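How to Plan a Budget for a Two-Arm Sorting Bench

When our little workshop in Erkville decided to put together a bench for sorting small goods, I did what most people do. I opened a lot of browser tabs, fell in love with an arm, and worked out the rest of the money afterward. Please don't do it in that order! I've since helped our friends at Janevski plan theirs, and it went much more smoothly when we began with the table and left the arms until last.

Step 1. Write down the job in one sentence

Ours was "pick up mixed small items from the table and put them in one of two baskets." Keep it as plain as that. If you find yourself adding "and maybe later," put the later part on a separate sheet and close the drawer on it for now.

Step 2. Gather the things you want to handle

Before you ask anyone for a quote, collect the real objects. Boxes, chargers, rounded things, shiny things, the awkward one that rolls. Weigh the heaviest (ours came to 400 grams) and measure the widest, and send both numbers to every seller you talk to. Orvokki Kuusisto, who did our buying, added 10 percent to each figure before sending it, and I've kept up the habit.

Step 3. Price the table and the plain stuff first

You really can be thrifty at this stage. A used wooden table with a few scratches is fine so long as it doesn't wobble, and plastic baskets cost next to nothing. Buy them in two clearly different colors and get spares of each.
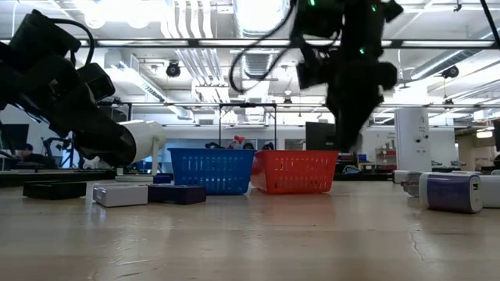

Red and blue baskets on the sorting table, with one arm coming in from the left and the other hanging from overhead.

Step 4. Decide how each arm will be mounted

An arm hung from above leaves more of the tabletop free, but you pay for it in rails, brackets and somebody's time on a ladder. Ask what your ceiling or frame can carry before you order anything. We set aside $500 for mounting hardware and spent over 400 of it, mostly on fittings I hadn't known existed.

Step 5. Count the extras

Cables, spare gripper tips, a monitor, lighting, shelving nearby for the bits and pieces. Look at the table surface under your own lights too – a glossy top throws reflections, and you may want to keep a little money back for a matte mat.

Step 6. Ask about delivery and support

Dušan Nedeljković at Onanport gave us the best tip of all, which was to ask for the lead time on spare parts as well as on the arm itself. One quote from Brinance looked lovely until we saw an 18-week wait for a replacement wrist joint. Get the answer in writing and staple it to the quote.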